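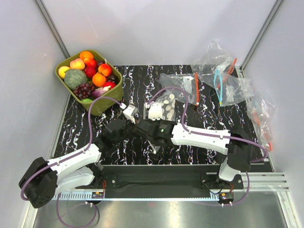
Oranges, apples and one head of broccoli. All artificial, so no use-by date.

I have been ordering skincare online for long enough to have opinions about cardboard. My sister says this is a sad thing to have opinions about, and then she rings me to ask which shop sends the good boxes.

So, the moisturiser. My usual one comes from Tilen, in a squat jar with a lid that never quite lines up with its own thread, and I have bought it on and off since I lived in the flat with the damp. In December the chemist near work stopped stocking it. The girl on the till said they'd had no call for it, which I took personally, having called for it every ten weeks or so for years.

That left the internet. I found three shops selling it. One wanted more for postage than for the jar. One had a photograph of a completely different jar. The third was Andstead, which I'd never heard of, and which claimed 3000 happy customers on its front page in a typeface normally reserved for wedding invitations.

I am suspicious of round numbers. I read the reviews, as you do, at quarter to midnight, with the light off and my thumb doing all the work. There were 800 of them. A good few were the sort that say "great product fast delivery" and could just as well be describing a hosepipe. Somebody had given five stars to a hand cream they hadn't opened yet. Somebody else had taken two off because the parcel went to a neighbour they don't speak to, and I would have liked to read a great deal more about that.

The one that swung it was from a woman called Zamfira Grecu, who had written four paragraphs about a night cream, including what she'd had for supper before she put it on. She didn't even like it much. She said it smelt of candle and sat on her face like a tablecloth, but that when she'd complained they had written back the same afternoon and been nice about it. I trust a person who complains properly. I put two jars in the basket, and then a lip balm, to get over the line for free delivery. The lip balm cost more than the delivery would have. I know. I've done the sum since.

The confirmation email came straight away and called me "Valued". Just that. "Dear Valued." The next one, telling me the parcel was on its way, had found my surname and lost my first name, so I was promoted from Valued to something like a defendant.

Then it went quiet. The tracking page had a little picture of a van on a line, and for two days the van didn't move. I checked it at breakfast. I checked it in a meeting, under the table, while Girish Khurana explained the new way of booking annual leave, and as a result I still don't know how to book annual leave. On the third morning the van had jumped to the far end of the line and the page said "Delivered to safe place", with no hint as to where they thought I was keeping one.

I looked behind the bins. I looked in the bins. I looked in the porch, which is the width of a doormat and took no time at all. In the end I found it inside the watering can, upright, with the lid of the box just showing. It hadn't rained, so I'll give them that one.

Now, the packing. This is the part my sister will want. Proper stiff box, no rattle, each jar wrapped in tissue and then in that corrugated paper that comes off in a long curl. No polystyrene. No slip of paper begging me to tag them in anything. There was a handwritten card that said "Packed by Anju Nautiyal" with a smiley face that had eyebrows. I've kept the card. It's on the fridge next to the dentist.

One of the jars was wrong, though. It was the Tilen all right, but the version for oily skin, and mine is the sort of skin that drinks a cream and then asks what else is in the house. I very nearly didn't say anything. I'm of the school that would eat the wrong meal in a restaurant and thank the waiter for it. But I thought of Zamfira and her tablecloth, and I wrote in.

The reply came just after four, from a Deepak Tiwari, who said sorry once (once is the correct number) and told me to keep the wrong one or give it away, and that the right one would go out in the next post. It did. It came in the same sort of box with the same sort of curl of paper, and this time it was left with next door, who I do speak to, although she had views on the size of the box for the size of the jar, and I had to stand there and hear them.

I gave the oily one to Hongmei Zhong at work, who has perfect skin and had just run out of whatever it is she uses, some Melnyk thing in a pump bottle. She says it's fine. She says it in a way that makes me think she's using it on her elbows.

As for the lip balm, it's made by Oltik, it is meant to taste of fig, and it tastes of the inside of a handbag. I have worn it every day since. I find I quite like it now, or else I've lost the feeling in my lips.

I did leave them a review. It took me most of an evening. I started with something fair and thorough, with a bit about the jar lid and a bit about the watering can, and then the website logged me out and threw the whole lot away. So I did it again from memory, and got cross halfway through, and what I finally posted was "Good service, well packed, would use again." Five stars. It's now sitting there under the one from the person who hasn't opened their hand cream.

If anyone from Andstead is reading, the first version was much better. And please can you fix the "Dear Valued".

Next order is due when I reach the bottom of jar one, which at the current rate is the week my car needs its MOT, so don't expect me to be cheerful about it. My sister has asked me to get her something for her neck while I'm at it. I've asked which one, and she's said "the one in the nice box".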